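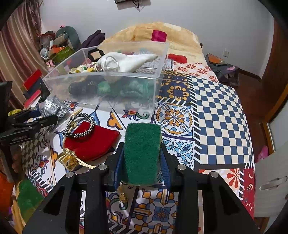 Renting a furnished room at Vornthorpe — FAQ

Quick answers, updated when we get the same email often enough. Anything missing, write to the office.

What does furnished mean?
Bed, bedding, somewhere to put clothes, curtains, a lamp. Pillows yes. Towels no, bring your own. Rooms differ, they were set up at differnt times, so check the sheet for the one you want before asking why yours has no desk.

How much is the deposit?
$400. Same for every room. Comes back within 30 days of moving out, minus damage if there is any. Cleaning is only charged if you leave it bad.

And the rent?
Depends on the room. Listed on the room sheet. Electric is included up to 300 kWh a month, over that we split the extra by room. Gas and water included, no cap.

Shortest stay?
4 weeks. Please don't ask for a weekend, we're not a hotel and the city does not let us be one.

Can I see the room first?
Yes. Evenings are easiest, after 6. If you're moving from out of state or abroad we can do a video call. Someone booked from Chiba last year and did it all on video, worked fine.

Can I use my own bedspread / sheets?
Sure. Fold ours and put it on the closet shelf, not the floor. Beds are full size unless the sheet says twin.

Who cleans?
You clean your room. Kitchen and bath are on a rota, taped inside the pantry door. Supplies are under the kitchen sink — sponges, spray, trash bags. Green scrubbers are for pots and the tub, please not the stovetop, it scratches. Tell us when somthing runs out and we'll buy more.

Storage?
Clear plastic boxes with lids work best under the bed, measure first. Suitcases can go in the basement if they have your name on them. No food in the basement. We had mice in November.

Is there AC?
Some rooms, wall units. Room sheet says which. Turn it off when you go out. Filters get rinsed by us twice a year, if it smells musty sooner than that send a message.

TV and internet?
Wifi in the whole house, password on the fridge. If a room already has a TV on the wall you can use it, leave it mounted. Want to add a second screen? Ask first, because of the holes. Keep the cables off the floor please.
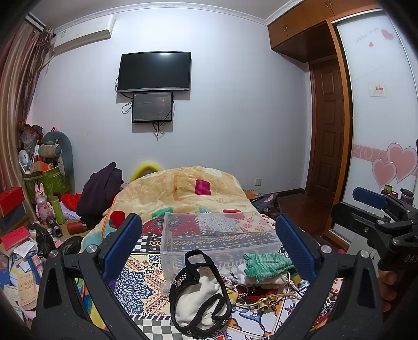 Can I hang things up?
Light stuff on removable strips, ok. Nails and screws, ask. Nothing on the crown molding, the paint comes off with the tape.

Guests?
Fine. More than two nights in a row, let the housemates know. No extra charge.

Pets?
No, sorry. Fish ok.

Parking?
Street only. Sweeping is Tuesday morning on our side, they do ticket. The Flendurgate lot two blocks over rents spaces for $70 a month, you deal with them directly.

How do I pay?
Through Plirkimex, link comes with your lease. Check also fine. No cash. Due on the 1st, late after the 5th.

Lost my key.
Call the office, a copy is $4. If nobody picks up try again in ten minutes, we're probably on the other line.

How much notice to leave?
30 days, in writing. Email counts. Text does not.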